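Unit 4: Scoring a limited-overs match
Course tutor: Nives Valentini

Read this before the practical. Bring two pencils and the blank sheets from Unit 3.

Each ball gets one mark in the bowler's column and one in the batter's. Wides and no-balls go against the bowler. Byes and leg byes don't - they go in extras only.

At the end of every over, check three totals: batters plus extras, the bowling figures plus byes and leg byes, and the running score. If they differ, stop and find the error before the next over is more than a ball or two old.

Practice set: the Rees v Pluvano innings, first 30 overs. Pluvano lost a wicket to a run out in the ninth. It is not credited to the bowler.

Break
Fifteen minutes, drinks at the back.

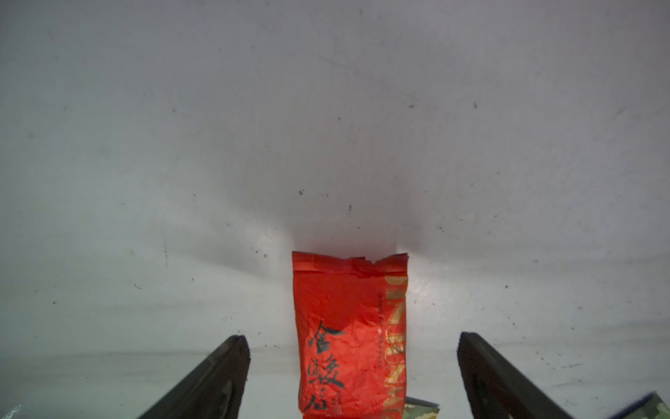
Jin Jun Mei, a black tea.

After the break: penalty runs, retired batters, and how to close the book when rain ends play. Sheets go to Kiran Bansal.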